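Right, several of you asked, so: a thread on the Skerari tabletop arm, which I've had on my desk for a few weeks now and have opinions about. Long one, get a brew.

First, what it is. A small arm, a two-finger gripper, a little camera that sits down at the wrist, and a box of cables. You show it a job by moving a matching hand-held arm yourself, over and over, and then it has a go. It's sold by Vinex and it came to 1059 quid with delivery. The bigger bundle with two arms is 2688 and no, I did not, I have a mortgage.

Setting it up took me a whole evening. The arm went together fine, it was the software that wanted three goes at installing and then told me it had failed when it hadn't. The printed guide stops at step nine and sends you to a web page, and the web page sends you back to the printed guide. I rang Vinex and got a very patient person who talked me through it, so full marks there.

Calibrating it is a faff as well. You have to put every joint in the middle of its travel and hold it there while you press a key, which is fine if you've got three hands. I used a bag of rice in the end.

Now the job. Everyone does blocks with these. Cubes, cups, more cubes. Blocks are easy! They've got flat sides and they stay where you put them. I wanted something horrible, so I went for rubber bands. Pick them up off the table, put them in the blue tub, carry on until the table's clear.

I bought a bag from the stationer's in Pernside, all colours, mixed sizes, and tipped some out.

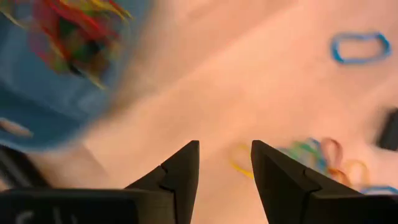

Simão Abreu says I'm being unfair on the kit, that a rubber band is about the worst thing you could hand a gripper that thin, and that I should have started with socks and worked down.

Socks! Fair enough, Simão, and socks are next. But the sales page says "everyday household objects" and I can't think of much that's more everyday than a rubber band. There's one on every bunch of spring onions I buy.

So, numbers. I recorded 80 goes by hand for the first lot of training. The result was rubbish, sorry. It would come down nicely over a band, close on thin air right next to it, and then carry its nothing over to the tub with great confidence. I laughed a lot the first evening and rather less the second.

Then I kept going until I had 221. Much better. A band on its own with a bit of space round it, it now gets more often than not. Bands in a heap are another matter. It'll grab the top one and bring two friends along, or it gets one by the very edge and pings it at the radiator.

Things I like. The fingers meet properly at the tips, and that matters a lot for something this thin. The last kit I tried (the Cowie, some of you will remember the moaning) had a gap you could post a letter through. The Skerari closes flush and has stayed that way.

I also like that it's quiet. I can run it with the telly on in the next room and get no complaints from the sofa.

Things I don't. The wrist camera is soft. Close up everything goes a bit smeary and a pile of bands turns into one colourful blob, and I reckon a fair few of my misses come down to that. There's a sharper camera as an add-on but they were out of stock when I looked, and the shop says January.

The clamp is also poor. It's meant to hold the arm to the edge of the table and mine works loose after an hour or so, which means the arm is sitting a few millimetres off from where it was when you taught it. I've put a strip of old inner tube under it and that's sorted it for now.

Sotiris Theodorakopoulos asked me whether it's any good for a school club. I'd say yes with older kids, if an adult does the install beforehand and you're happy for it to eat the first session. Start them on something chunky. Do not start them on rubber bands, you will spend the whole hour under the tables.

Would I buy it again? I think so, yes. It's dear for what's in the box, but the gripper's the best I've had at this price and the help line picks up. If they fix the clamp and rewrite that guide I'd stop grumbling altogether.

Next up is the socks, then possibly hair clips if I'm feeling brave. If you've got one of these and have found a better clamp, tell me which, I've nearly run out of inner tube.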